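Student Project Reports
We use cookies to remember your settings. By continuing to use this site you accept our cookie notice.

Who Came to the Square? Reading Two Versions of One Protest

Project report by Valdemar Zoëga
Project advisor: Þórarinn Kjærgaard

Why I picked this

I grew up hearing my relatives argue over how many people had been at this or that march, and I always assumed somebody had the right answer written down. When our class was told to choose a public event and follow it through the news, I knew right away what I wanted to do! I chose the demonstration in Doltow against the plan to close the evening courses for newcomers and merge the two language schools, Stesimel and Vitale, into a single daytime program.

The march went from the train station to the town hall. The organizers said 4,000 people took part. The police gave the number as 3,437, which sounded wonderfully exact to me, and I spent much of the project trying to find out where that last seven came from. (I'll get to it.)

What I read and whom I asked

I collected every article, leaflet and official statement I could find from the week before the march to two weeks after. I also sent a short questionnaire to people on the mailing lists of both schools and got 625 answers back, many more than I had hoped for. Finally I did five interviews: two marchers, one council member who voted for the merger, a shop owner on the route, and the police press officer, who was very patient with me.

My advisor made me write down what I expected before I opened a single questionnaire. I expected that people would mostly be angry about money. I was wrong about that, and the wrong guess is still taped inside my notebook.

The number

The police press officer explained that two officers had stood on the footbridge with hand counters while the march passed under them. They added their totals and divided by two, and that was the figure in the press release. It doesn't include anyone who joined after the bridge or who went straight to the square. The organizers worked the other way around. They looked at how full the square was during the speeches and multiplied by the people they thought would fit in one section.

So the two figures describe different places at different times of the day! I found this really exciting, and none of the articles I read mentioned it. Most papers printed one number, and the paper that printed both called them "conflicting."

The slogans

The main banner said "Evenings Are For Everyone." In the articles friendly to the march, that line was nearly always quoted. The articles that supported the council tended to quote a smaller sign calling on the mayor to resign, and two of them made it sound like the demand of the whole march. In my questionnaire, only a small share of the marchers said they wanted the mayor gone. The most common answer to "Why did you go?" was some version of "I work during the day."

The council member told me she had read about the resignation sign before she read about the evening classes. She said it put her in a bad mood for the first meeting, and she thought the meeting might have started better otherwise. I liked her for saying so, even though I disagree with her vote.

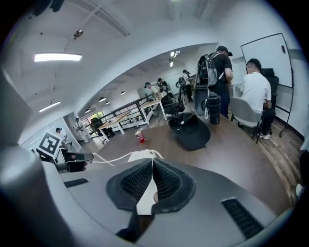 Gray hand-held gripper with black finger pads and a knotted white cord.

What happened afterward

The council put the merger off until September and asked both schools for new cost estimates. Distedar, the residents' group behind the march, called this a victory. The council called it a normal step in planning. I asked both sides whether the march had caused the delay and got two long, friendly, completely opposite answers.

Problems with my project

My questionnaire went only to people connected with the schools, so it says very little about what the rest of Doltow thinks. I also asked one question badly ("Did you feel the coverage was fair or unfair?"), which left no room for people who hadn't read any coverage. Several wrote that in the margin. If I did it again I would talk to a reporter too. I wrote to one and waited too long to write to a second.

Next I want to do the same thing with a march from before I was born, using only the newspaper archive in the library. I've already started a list.

Thanks to Þórarinn Kjærgaard for reading three drafts, and to everyone who filled in the form.

Last updated: Tuesday, July 16, 2019

Contact | Copyright | Back to top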